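FOR IMMEDIATE RELEASE
2 August 2021

Brondel brings back the lidded stock pot as the center of its Sovinen range

ERNAU – Kitchenware maker Brondel today announced the return of the Sovinen stock pot, a lidded stainless steel pot with black side handles, to its regular line. The pot was dropped from the range when the company moved its warehouse, and customers have been asking for it ever since. It will be sold through the Brondel web shop and in 61 stores starting this week.

The Sovinen is a plain pot for everyday cooking. It is meant for soup, pasta, potatoes and anything else that needs a lot of water and a lid. The new version holds 6 quarts and works on gas, electric and induction stoves.
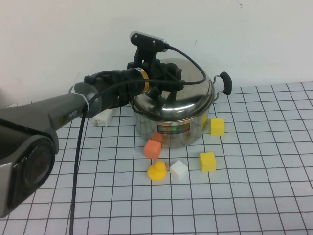 Stainless steel pot with domed lid and black side handle.

The biggest change is in the lid. Customers who owned the earlier pot told Brondel that the old lid rattled at a boil and was hard to pick up with an oven mitt. The company reworked the rim so the lid sits lower, and gave the knob more height. The handles were also moved slightly farther from the body to leave more room for fingers.

Brondel tried out the new lid in its workroom in Ernau during July. The pot was also lent to 20 households, who used it in place of their own for the month and wrote down what they cooked. Most of them made soup. Several asked for measuring marks on the inside wall, and the company is looking at this for a later version. 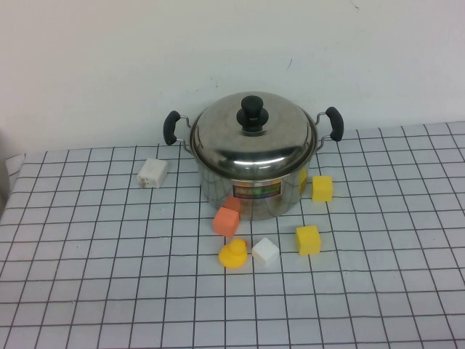

The Sovinen comes fully assembled, with the lid packed separately in a paper sleeve. Brondel recommends washing both parts by hand before first use. After that, the pot and lid can go in the dishwasher, although hand washing will keep the polish bright for longer. Steel wool and scouring powder should not be used on the outside.

Replacement lids, knobs and handles will be sold on their own – a first for the company. Owners of the earlier Sovinen pot can fit the new knob to their old lid with an ordinary screwdriver. The new lid does not fit the old pot. 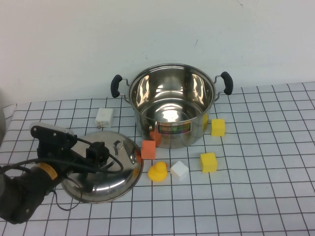
Orders placed through the web shop will be shipped by Ó Néill, which has handled the company's deliveries since the warehouse move. Stores will receive their first cartons in the same period, with two pots to a carton. Retailers who want display samples should ask for them when ordering.

Each pot carries a 2-year warranty covering the handles, knob and welds. Scratches and heat discoloration are not covered.

About Brondel

Brondel makes pots, pans and lids for home kitchens. The company is based in Ernau and sells its products online and through independent housewares stores.

Press contact: Brondel Press Office, Ernau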